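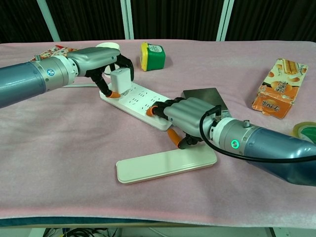
Taming the drawer of doom (and every lead in the house)

Posted 2019-07-14 in Home Tips

I love a good sort-out, and there's nothing more satisfying than an hour spent on cables! Put the radio on, tip the whole drawer out onto the bed or the kitchen table, and get stuck in. I did ours last weekend after I'd bought a third phone lead in a month while the first two were sitting under the takeaway menus.

Start by matching every lead to something you still own. If it doesn't fit anything, it goes in a bag for the recycling centre (the one at Endville has a separate bin for small electricals and cables, just past the garden waste). Be brave with this bit. I had chargers for phones I gave away years ago, and a printer lead for a printer I can't even picture.

Label both ends

My favourite tip of all! A label on the plug end only is no use when you're holding the other end behind the telly. Fold a strip of masking tape round the lead like a little flag, write on it in biro, then put clear tape over the top so the ink doesn't rub off. Bread bag tags work too, and they come in lovely colours if you save them up.

Coil, don't wrap

Wrapping a lead tightly round its charger is what kills it, usually right where it joins the plug. Make loose loops about as wide as your hand and let the cable fall the way it wants to go. Then fasten it with one of these:

A strip of hook-and-loop tape (I bought a roll from Jivwood and it's still going)
A toilet roll tube, one lead per tube, stood upright in a shoebox
An old hair bobble, as long as it isn't tight

Extension leads

Give these a proper look once or twice a year. I do mine in September, before the lamps and the electric blanket come out. Check for cracks, brown marks or a loose plug, and throw out anything that looks poorly. Never plug one extension into another, and don't run one under a rug, however tempting it is! Anything that heats up, like a kettle or a fan heater, goes straight into the wall. And if yours is on a reel, unwind it all the way before you use it.

For dust, unplug everything first, go over it with a dry paintbrush, then wipe the outside with a barely damp cloth. Leave it to dry fully before it goes back on.

Sticky marks

Old labels leave a horrible grey gunk on plugs. With the plug out of the socket, rub the gunk with a tiny dab of cooking oil on kitchen roll, leave it 2 minutes, then buff it away. Keep well clear of the pins.

Next time I'm having a go at the batteries, and the tin of mystery keys. I can't wait!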